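Unit 3: Care of the Two-Arm Home Robot
Service Robotics, Norkham. Notes by Farzana Rana

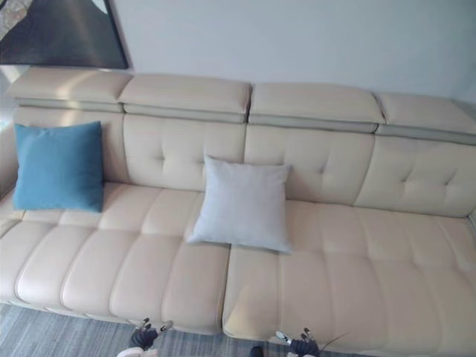 Last session covered powering up and homing. These notes cover the check you do before the arms go near furniture. The task for this unit is straightening throw pillows on a sofa, so the fingertips will be touching leather and woven fabric.

Fingertip pads
Open both grippers fully with the stop button in reach, then press the stop. Wipe each pad with a barely damp lint-free cloth. Run your own finger along the edge of the pad. A raised edge will snag a weave or mark leather, and the pad has to be changed. Pads are changed in pairs, both fingers of one gripper at a time. Write the change in the Lashari log with your initials.

Cables
Follow each gripper cable by hand from the connector back to the arm. Look for flattened spots and nicks. Leave enough slack for the wrist to turn both ways, but no loop big enough to catch on a seat cushion. Khurram Dhanial will show the re-clipping in the lab.

Grip force
Set force to 11 on the Plarari panel for pillows. The default is 40, used for the crate exercise in Unit 2, and it stays in memory after a restart. Check it every time.

Head camera
Clean the lens last, with a dry cloth. Park the robot facing the sofa and confirm that both open grippers show in the head view at about the same height. If one sits clearly lower, home the arms again before you do anything else.

For next time
Read the Letis manual, chapter 3, on wrist calibration. Bring your log sheet.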